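Famura Soft Goods Kit, reviewed by Yulan Xue
Monday, May 8, 2023

The Soft Goods Kit is an add-on for two-armed robots. You get software, a set of soft fingertips and a setup guide, and it is meant to teach a robot you already have to handle things that bend and sag: pillows, towels, folded shirts. We used it for pillows only, because that is what we ship.

Setup took Adeel Jadoon and me most of a day. The software part went quickly. Getting both arms to agree on where the table was took the rest of the time, and the guide gives that step half a page. Plan on doing it twice. Support answered our email the next morning with a better set of instructions, and those should be in the box.

The job we care about is turning a pillow square to the table and smoothing it before it goes into a bag. On plain, well-filled pillows the kit does this reliably. It takes hold of two corners, pulls lightly, lets go and pats the middle. Out of 90 tries we had to step in on 6. Most of those were corners that had folded under, which the software reads as a finished edge. Gonzalo Carrasco found that starting with the pillow a little farther back on the table cut down on this.

Care labels are the other weak spot. A long label hanging off the seam can get pinched along with the cloth, and the arm will then tug on it as if it were a corner. There is a setting for this called "ignore tags." Turn it on before you do anything else. I don't know why it ships turned off.

White pillows on a white table were harder than darker ones. The guide suggests a colored mat, and I would go along with that if your table is pale.

Speed is fair. A person is faster, and will be for a while. The fingertips hold up well, and a spare set comes with the kit. We compared it with the Pludano package, which costs less but only handles flat items such as towels.

I would buy it again for pillows. For shirts, wait for the June update, which is supposed to cover sleeves.

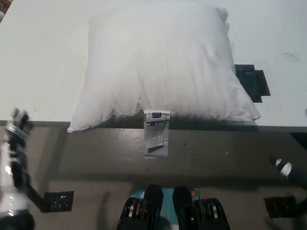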